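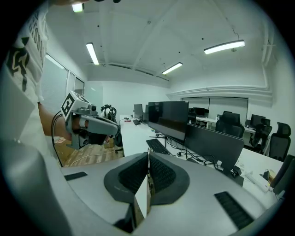 Coating slows moisture damage in sodium-ion battery cathodes

Home | News | Research | Industry | Media contacts | Subscribe

Monday, October 9, 2023 – Materials developer Hesamik and the battery test laboratory Rollis have released results for a thin oxide coating that slows the breakdown of sodium-ion cathode powders in humid air. Coated powder kept in open trays for 11 days gave cells with close to the same starting capacity as cells made from fresh powder. Uncoated powder stored the same way could not be cast into a usable electrode.

Sodium-ion cells use cheaper and more widely available raw materials than lithium-ion cells, and are being considered for home storage, grid storage and short-range vehicles. Many of the layered oxides used in the positive electrode react with water vapour and carbon dioxide. The reaction draws sodium out of the particle and leaves carbonate and hydroxide on its surface. These residues thicken the electrode slurry, corrode the aluminium foil and produce gas when the cell is charged.

Manufacturers usually deal with the problem by working in dry rooms, which add to both the capital cost and the energy use of a plant. The coating, sold under the name Prestovero, is meant to relax the humidity limit during weighing, mixing and casting. It does not remove the need for dry conditions once the electrolyte is filled.

The coating is applied after the cathode powder has been fired. The powder is tumbled with a fine aluminium-based precursor and heated a second time, at a lower temperature, for 9 hours. No solvent is used. The finished layer is thin enough for sodium ions to pass through at normal charging rates, although a small loss of capacity was measured at the fastest rate in the test program.

Rollis tested the material in single-layer pouch cells with hard carbon negative electrodes. After 500 cycles at room temperature, cells made with coated and stored powder kept more of their capacity than cells made with uncoated powder that had never left the glovebox. Gas volume was also lower. The laboratory has not yet finished its tests at high temperature, and no claim is made for performance below freezing.

A pilot line at the Murín site has been producing coated powder since April. Batch size is limited by the rotary furnace, and a larger unit is on order. Hesamik expects to supply sample quantities to cell makers over the next 18 months under material transfer agreements. Pricing has not been set.

A technical summary – including the storage procedure, electrode recipes and cycling data – is available on request from the Hesamik media office. Cell makers wishing to test the powder should state their intended electrode loading and the humidity of their mixing area.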